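The heron was back at the pond behind the rail yard this morning, standing in the same spot as last July. I can't prove it's the same bird, but it has the same notch in one of the long feathers on the left wing, so I'm going with it.

I got there a little before 6 a.m. and had the path to myself. It was 64 degrees with no wind, and the water was flat enough to see the bluegill moving under the weeds. The heron stayed put for 34 minutes. I know because I had the long lens set up the whole time and the first and last shots are stamped. It struck twice and came up with a fish once. Then a dog barked across the water and it lifted off toward the reeds, complaining all the way.

I also found a painted turtle on the half-sunk log, and what I think was a green heron, much smaller and darker, low in the willows. That one was gone before I could focus. If anybody has seen green herons nesting on the north side, please leave a comment. Fathima Thambiah had one on her list in spring but she wasn't sure about a nest.

The card had 864 pictures on it when I was done. Most are the same bird looking the same direction. I've kept 2 of the fishing shots and will post them when I've fixed the color — everything came out too blue in the early light.

Next up is the trip to Hou. Bernd Janssen has been going there for the shorebirds for years and talked me into it. We'll walk out to Skumside at low tide and look for plovers and whatever else has stopped to feed. I've booked a room and I'm bringing the small tripod, the rain cover and my old boots.

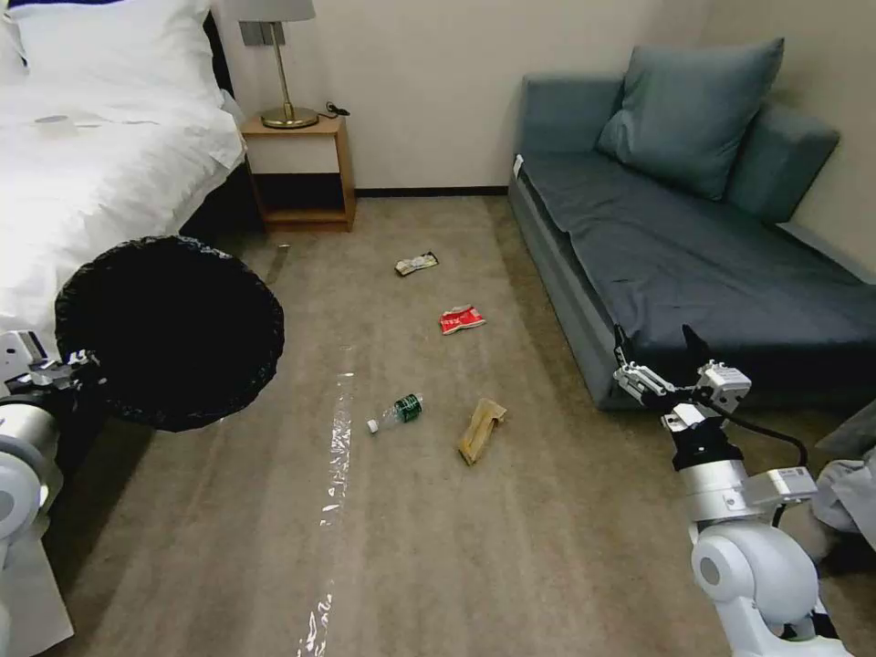
Bed on one side, sofa on the other.

Breakfast doesn't start until well after sunrise, so I'll pack rolls and a thermos the night before. Bernd says the flies can be bad out on the flats. I still need to buy a hat with a net, and the scope needs a new eyecup before we leave.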